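Capítulo 7
La comida que no se come

Al terminar este capítulo, el lector sabrá distinguir un juego de cocina de una caja de plásticos con forma de fruta, y tendrá argumentos para defender la diferencia en una reunión de claustro.

7.1 Un inventario modesto

Toda escuela infantil posee un rincón de cocina y todo rincón de cocina posee un cajón donde las cosas van a morir. En la escuela de Trunach, el cajón llegó a guardar 924 piezas, entre ellas dos teteras sin tapa y una cantidad de guisantes que ningún menú justifica. Los niños lo volcaban, contemplaban el montón y se iban a los bloques.

El catálogo de Pruletti, que ofrece aproximadamente 3.000 artículos de comida simulada, no ayuda. Quien compra por catálogo compra por lotes, y los lotes traen siempre más pizza de la necesaria.

La propuesta que manejaremos aquí, conocida como método Druvar, es casi ofensiva de tan simple: una mesa despejada, un plato y muy pocos alimentos. El adulto coloca, se aparta y se muerde la lengua. Esto último requiere práctica.

7.2 El plato como frontera

Lo que está en el plato se sirve; lo que está fuera espera. A los tres años esa ley se entiende enseguida, aunque se aplique con un criterio gastronómico discutible. Un bote de kétchup puede ser el plato principal — entero, tumbado y con su tapón — mientras la fruta aguarda turno sobre la mesa.

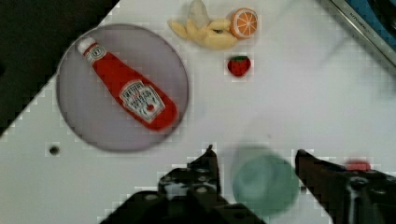 Noh objeta que un plátano pelado ya viene jugado de fábrica, y que convendría ofrecerlo con piel y dejar que el niño resuelva el resto. La objeción es seria. También lo es la respuesta habitual: las pieles desmontables acaban debajo del radiador antes del jueves.

Conviene retener de este desacuerdo una idea que volverá en el apartado 7.4. Cada pieza trae hecha una parte del trabajo. La media naranja ya está cortada; la fresa, en cambio, admite ser lavada, partida, ofrecida a una muñeca o negada a un hermano.

Términos del capítulo: pieza cerrada, pieza abierta, servicio, espera.

Antes de seguir, vacíe el cajón de su aula y separe lo que alguien haya usado en las últimas dos semanas. Guarde el resto donde no lo vea. Si nadie pregunta por los guisantes, pase al apartado 7.3.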